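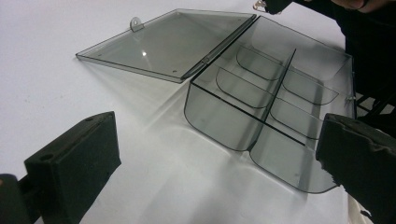 Figure 3. Open six-compartment box between the gripper fingers, seen from the tool-mounted camera.

3.2 Finger upkeep and camera check

The hand-held gripper used with the Mota cell carries two black fingers, each screwed to a mounting piece through a hole in its top face. The fingers are the part of the tool that needs the most care. Their front surfaces do not age evenly. In Figure 3 the right finger has a rough, pitted front with crumbled edges, while the left one is squared off. We log the state of both fingers at the start of each session and replace a finger when the pitting reaches the screw hole. A replaced finger is never paired with one that has done more than 600 grasps.

Changing a finger takes one person and a hex key. The screw is tightened by hand, the tool is opened and closed 45 times with nothing between the fingers, and the screw is tightened again. Early in the project we skipped the second tightening, and 91 of the first 436 recordings had to be dropped when a finger turned slightly on its mount. The shift was small enough that the operator did not notice it during the work.

After every change we check the view against a fixed object. We use a clear, smoke-gray box with a hinged lid, opened flat on a white table. Clear plastic is a hard case for the camera, as the dividers show mainly as thin dark lines and the lid throws back bright spots from the lights. If the operator can trace the central divider and the curved cross walls on the monitor, the lens is clean and the exposure is left alone. If not, the lens is wiped and the check repeated.

Domingo Fuentealba wrote the first version of this routine for the Drasier tool. Felicja Wasilewska shortened it in April, dropping a separate focus test that gave the same result as the box.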